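Skodovero (grasping method)

From the open knowledge base on robot learning
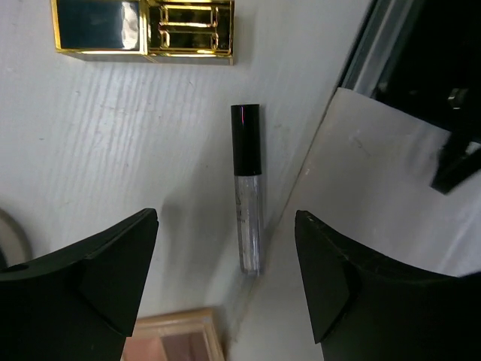 Wrist view over a lip gloss tube lying lengthwise between two black gripper fingers, with a gold-trimmed compact behind it.

Skodovero is a method for teaching a two-finger robot gripper to pick up small, shiny or see-through objects using only the picture from a camera on the robot's wrist. It was developed by Hiba Sleiman and Duyên Lương at the Venkataraman Laboratory and is best known for a simple idea that works surprisingly well: the robot learns to line itself up with the long axis of an object first, and learns to close its fingers second. The two skills are trained apart and joined at run time.

The method is most often tested on cosmetics. Lip gloss tubes, compacts and palettes are small, light and full of glare, and they tend to defeat the depth sensors that many picking systems depend on. A clear plastic barrel lets infrared light pass through it, and a mirror-like lid sends it off in the wrong direction. Skodovero uses no depth sensor at all.

Background

Grasping from a wrist camera has a long history under the name "eye-in-hand" control. Its great strength is that the camera moves with the fingers, so the fingers always appear in the same part of the picture. If the target ends up between them in the image, it is very likely between them in the real world too. This makes it possible to steer the arm with small corrections and to skip much of the careful calibration that a fixed overhead camera calls for.

Its weakness is just as well known. As the gripper comes down, the fingers fill more of the useful view around the target, and the object grows and changes in appearance. A highlight that helped mark the edge of a cap at one height may slide away at another. Earlier systems at Venkataraman handled steel and cardboard well but wandered badly over clear plastic, sometimes chasing the shadow of a tube instead of the tube.

Sleiman took that failure as the starting point. Her early notes propose treating the shadow as useful evidence: a soft shadow next to a faint barrel says a great deal about where the barrel is and which way it runs. Lương, who had been working on training schedules for small networks, suggested splitting the task in half so that this cue could be learned cleanly.

Method

The first part, called the aligner, looks at a single wrist image and gives three numbers: a sideways shift, a forward shift and a turn of the wrist. It never moves the arm down. Its only job is to bring the long axis of the target midway between the fingertips.

The second part, the closer, takes over once the aligner's suggested corrections become very small. It controls the descent and the closing of the fingers. The closer sees only a narrow strip of the image between the fingers, and it can hand control back if the target drifts out of that strip. This handing back is one of the nicest features of the design, and it gives the robot's motion a patient look, with short dips and pauses before it commits.

Both parts are small by current standards. They share no weights, so either one can be retrained without touching the other. A group that changes its fingertips, for instance, can keep its aligner in many cases and train a new closer.

Training data

The original training set, released under the name Prundora, holds 2,000 grasps guided by a human operator. Each one includes the wrist video, the arm positions and the moment the operator chose to close the fingers. Objects were placed on light-colored surfaces on purpose, as pale plastic on a pale background is among the hardest cases for a camera. Other items were left nearby so that the aligner would learn to stay with its target even when something brighter and more eye-catching sat a short distance away. Gold trim and mirrored lids turned out to be wonderful teachers in this respect.

Scuffs, specks and wood grain were also kept in the images. A first attempt with cleaned-up backgrounds produced an aligner that treated any thin line as the side of a tube, and it would turn the wrist to follow the grain of the table. Training on the untouched images cured most of this behavior.

Results

The main test used 80 grasps on objects that were absent from the training set. The single-network system used for comparison failed on 23 of them. Skodovero failed on 2, both involving a clear tube that rolled when one finger touched it early. The gain came almost entirely from the alignment stage. When the authors paired the new aligner with the closing routine from the older system, nearly all of the improvement remained.

That last result drew the most interest from other groups. It suggests that much of what looks like poor grasping is poor positioning, and that a modest network can do a great deal once the fingers start in the right place. The findings were first presented on 17th September at an open workshop hosted by the laboratory.

Limits

Skodovero assumes that the target has a clear long direction. Round jars and square pans give the aligner little to work with, and it may turn the wrist back and forth without settling. Very crowded surfaces are also difficult, as a neighboring item can block a finger on the way down and the closer has no means of planning around it. The method does not judge how hard to squeeze, so grip force must be set by hand.

Later work

Stikel, an extension begun the following April, adds a third part that looks for free space beside the target before the descent begins. It also lets the aligner report that it sees no useful direction, so that round objects can be passed to a different routine. Lương has continued to study how few guided grasps the closer needs when the fingertips are changed.

See also

Eye-in-hand control
Visual servoing
Learning from demonstration
Transparent object grasping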